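September, late evening

Sorting the little containers again. I don't believe in this system.

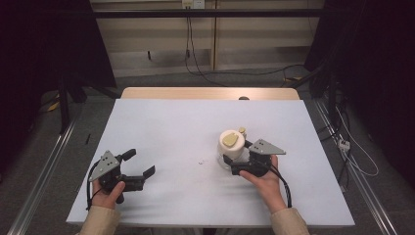
The one with the white lid, on the padded sheet.

Anikó Halász says that everything small in a house should live in something with a lid. She has said it to me at least 14 times since spring, and I finally gave in and bought the Manolakis book she swears by, all 437 pages of it. I have read 37. So far it has told me to clear a table, put something soft and pale over it, and bring the containers to it one at a time. One at a time! At that rate I will be done when I'm ninety.

Still, I cleared a table. The pale cover is fine, I'll give the book that much. A dropped bead would have bounced off bare wood and rolled away under something, and on the padding it ought to stay put. It creases at the front, though, and I've already smoothed it more times than I care to admit. Crumbs show up on it too. I suppose a person could call that a good thing.

The container with the white lid is the only one I like. It has a yellowish-tan shape on top and a little tan tab at the side, and the bottom part is clear enough that you don't have to open it to get an idea of what's in there. That alone puts it ahead of the tins from Buvcombe, which are pretty and tell you nothing. I opened three of those tonight looking for the spare buttons and got safety pins, more safety pins, and a key that fits no door I own.

The book wants a label on every lid. I don't see it. If the sides are clear, what is the label for? And if the sides aren't clear, why did I buy the thing? I asked Anikó this on the phone and she said I was being difficult. Maybe so. Elfriede Eder labeled her whole sewing closet two years ago and last month she was still going through every box to find a thimble. She told me so herself, and she wasn't laughing.

Also the book says to touch each object and decide on the spot whether it stays. I decided on the spot about the safety pins, and then I changed my mind, and then I put them back in the tin with the other safety pins. Is that progress? They are at least all together now.

The carpet needs doing as well, but that's in a later chapter and I refuse to skip ahead.

Benedek Vörös offered me his old drawer unit from the place in Brestetow. I said I'd think about it. A drawer unit is only a bigger box to lose things in, as far as I can tell, and he is getting rid of it, so what does that say?

Buttons still not found. I'll try the hall cupboard tomorrow, and if they aren't there I'm taking the four off the old blue coat and using those.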